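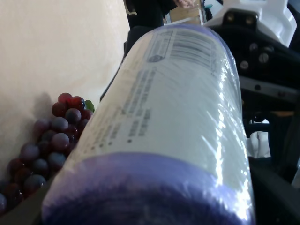

Palwood Community Fridge

Home | Articles | Random page | Recent changes | Food & community | Log in

The Palwood Community Fridge is a free, walk-up food sharing spot in the town of Palwood, run by a small nonprofit called Kustix. Anyone can leave food and anyone can take it, with no forms and no questions. I've been writing up the food projects in our county for this wiki, and this is the entry I kept putting off, mostly because I eat out of that fridge myself and wanted to get it right.

History

Kustix began as a soup night in the back of the old Skustwood feed store. Zhuoran Lü, who cooked most of those early dinners, kept ending up with trays of leftover rice and greens, and she asked the store if she could leave a refrigerator plugged in on the side porch. They said yes! The first one was a secondhand kitchen model that froze the lettuce every single night. It was replaced the following spring by a glass-door unit from a bakery that was closing (the pastry prices were still taped inside when I first went by).

The porch flooded in the second year and the whole thing moved to Fu Street, next to the laundromat, where it still stands. I like the new spot better – you can check the shelves while your towels dry.

How it works

The fridge is open day and night. A pantry cupboard beside it holds dry goods, canned food and baby formula. Kustix members come by at 8 each morning to wipe the shelves and toss anything past its date, and there's a deeper clean on Monday.

Sealed store food, whole fruit and vegetables, bread and eggs are all welcome. Home-cooked meals are fine too if they carry a label with the ingredients and the day they were made. Raw meat, alcohol and opened jars are not accepted. People do still leave opened jars. Mustard, usually.

Supply

Most of the food comes from neighbors, with the rest from two grocery stores, a school garden and the Skustwood orchard, which drops off windfall apples in the fall. Kustix weighs only what the stores bring in, so the one total I could find, 3114 pounds last year, leaves out every casserole and bag of backyard zucchini. Its mailing list has 138 households on it, though plenty of regulars never signed up (I didn't for ages).

Winter drive

Every December there's a drive for shelf food, with a goal of 1000 cans. It has fallen short twice. The cans are stacked in the laundromat window until the cupboard has room, and the peaches always go first.

See also

Skustwood Orchard
Soup nights in Palwood
Little free pantries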